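Shares 47 | Comments 3

From the bench: a few words about old boards

Many of you wrote in after the last newsletter to ask what we look at first when a circuit board comes through the door at Zultthorpe, and I have been meaning to answer properly ever since, so pour yourself something warm and bear with me. The short reply is that we look at the capacitors. The longer one is that we look at everything, slowly, starting with the connectors along the edge and working inward, and we try very hard to keep our fingers off the parts while we do it - harder than it sounds when you are curious!

A board mounted on a flat plate, like the green one we had on the white table in November, is a pleasure in this respect. You can turn it by the plate and leave the board itself alone. It has seven of the silver can capacitors on it, and I do have a soft spot for those, because they are big enough to look at without the magnifier.
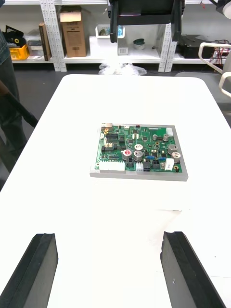 A reader from Anwood writes that she always checks the tops of the cans for bulging before anything else, and that she once kept a dead radio on a shelf for 2 years before finding that a single swollen one was to blame. She would like to know whether a flat top means the part is good.

I wish it did! A flat top is a good sign and no more than that, and a capacitor can look perfectly healthy and still have lost most of what it once held. If you have a meter that reads capacitance, please use it, and make sure the part is discharged first.

The other thing I would say is to clear more table than you think you need. I spent years working in a space the size of a dinner plate, with the screws in a saucer, and I lost a good many of them.
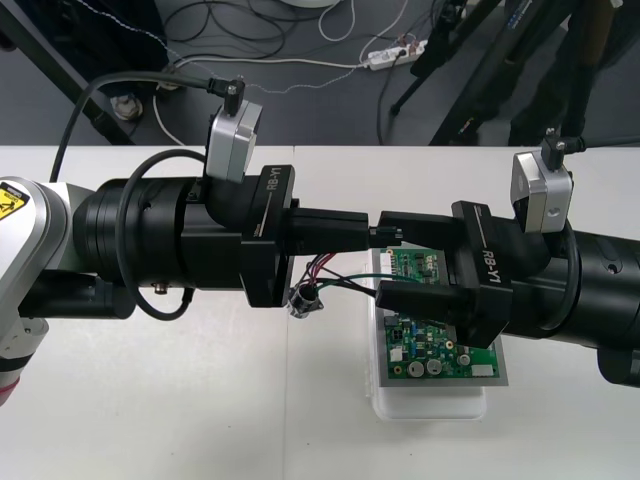
Good light helps just as much, and so does a soft, dry brush for the dust that settles between the chips. Brush toward the nearest edge, gently, and go easy around the small pieces. Our Hornura parts drawers are open to members again, all 4000 bits and pieces of them, and the Hayat room has a spare lamp if yours has given up. Bring your board in a proper antistatic bag, please, with a note of what it came out of.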